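Sorting Out the Cables on a Work Desk

Reading time: 3 minutes

By Randa Akl

Cables pile up on a desk slowly. A charger gets added, then a lamp, then a second charger for something you no longer own, and by then the whole lot has knotted itself together behind the screen. Sorting it takes one afternoon. Keeping it sorted takes a few minutes a month.

Start by shutting everything down and switching off the power strip. Pull the plugs at the wall end first. If you have a router on the same strip, warn the rest of the house.

Before you unplug anything at the other end, label it. Masking tape folded over the cable like a flag works fine, and you can write on it with a ballpoint. Put one label near the plug and one near the device. I skipped the second label the first time I did this and spent most of an evening finding out which black cord belonged to the printer.

Work on the knot from the outside. Find a loose end and feed it back through the loops one at a time. Pulling hard only tightens things and can damage the thin wires, especially earphone and sensor leads. If two cables are badly wound together, lay them flat on the desk and roll the knot between your palms until it opens up.

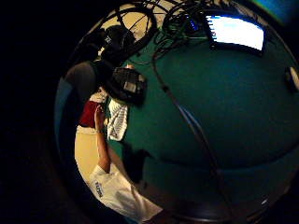 Once the cables are apart, sort them by where they go. Power cords in one bundle, data cables in another. Anything that doesn't go anywhere gets set aside in a shoebox. Write September on the lid, and if you haven't opened the box by then, take the contents to electronics recycling.

Hook-and-loop ties are better than plastic zip ties for this job. You can open them again when you swap a device, and they don't bite into the covering. A 300 mm tie will go around a thick bundle with room to spare. For a single long cable, one small tie partway along is enough to take up the slack. Coil the extra in wide loops, about the size of a saucer, and never fold it sharply.

Leave some slack at the screen. Monitors get tilted and moved, and a tight cable pulls at the socket every time. A hand's width is plenty.

Run the bundles along the back edge of the desk and down one leg. Adhesive clips hold well on painted or smooth surfaces if you wipe the spot with rubbing alcohol first and let it dry. Press each clip for a full minute. On rough wood they fall off in a week, so use small screw-in clips there.

While the desk is clear, clean it. Dust collects under cables and turns gray and sticky. Use a barely damp cloth with a drop of dish soap, then a dry one. For the screen, use a dry microfiber cloth only, with the display off so the smears show up.

Plug things back in one at a time and check that each one works before going on to the next. If a cord feels warm later, or the covering has a split, replace it. Tape is not a repair.

Keep the roll of masking tape in the desk drawer. The next new cable gets its label before it gets plugged in.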